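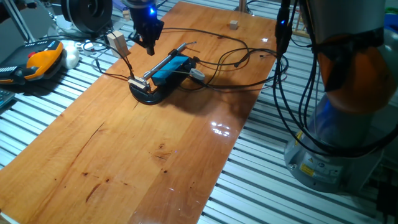 Bench cell, slatted table: test rig on wooden board, teach pendant at left.

Robot bench cell inspection, Ernstead workshop
Date: 2024-09-27
Inspected by: Nerys Watkins
Cell contact: Osian Gethin

1. Pendant within reach of the operator's place
OK. On the table beside the mouse. Keep it on that side.

2. Emergency stop tested from the pendant
OK. Arm stopped, reset needed before restart.

3. Warning labels on the arm present
OK. Yellow label on the lower grey section. Wipe with a dry cloth only.

4. Cables clear of the arm's path
Action. Black cables lie loose over the board and one loops towards the arm. Tie down or route along the edge. Osian to do before the next run.

5. Workpiece and rig secured
Action. Rod is clamped at one end. Board to be fixed to the table slots at two points or more. Evie Crabtree has the brackets.

6. Loose items out of reach of the gripper
Comment. Small blocks on the board are part of the set-up. Anything else comes off before power on.

7. Speed limit set for work at the bench
OK. 100 mm/s with a person at the table, 500 mm/s with the area clear. Both read from the controller.

8. Service hours logged
Not done. Last entry is 1,000 hours, no initials. Tudur Gronow to check against the controller.

Result: use allowed at 100 mm/s only until items 4 and 5 are signed off.
Next full inspection: December.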